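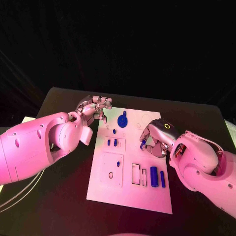

Doina Gashi has been a piano tuner for 48 years and would like people to stop apologizing to her.

"They open the door and they're already sorry," she says. "It hasn't been tuned since the kids left, the cat sleeps in it, they put a plant on top. I'm not a priest. I just need somewhere to put my coat."

We met in her kitchen in Flestley, where there is no piano. She sold hers years ago and claims not to miss it. "Does a dentist keep a spare mouth at home?"

Her working kit fits in a bag that once belonged to a plumber. Out of it came a tuning lever, a strip of red felt, several rubber mutes and a sandwich. She owns an electronic tuner, a present from her nephew, and she uses it to settle arguments. "A man tells me the A is flat. I show him the little screen, it says 441, and he goes and makes coffee."

She charges the same for a concert grand as for an upright in a church basement, a policy her former business partner, Helge Lie, considered ruinous. They split up over it and still have lunch. Lie, reached by phone, confirmed that he was right.

The worst instrument she ever worked on belonged to a hotel in Grube. It had 60 keys that did what they were supposed to, and the manager wanted it ready for a wedding that evening. "I told him to hire an accordion. He did. I still sent a bill."

Does she ever plan to retire? She has been telling customers September for some time, without saying which one. Her knees are bad and uprights are low. But the phone keeps ringing, and she keeps picking it up, mostly, she says, to hear what people have put inside the piano now.

"Last week it was a trophy," she says. "Second place in swimming. They'd been looking for it."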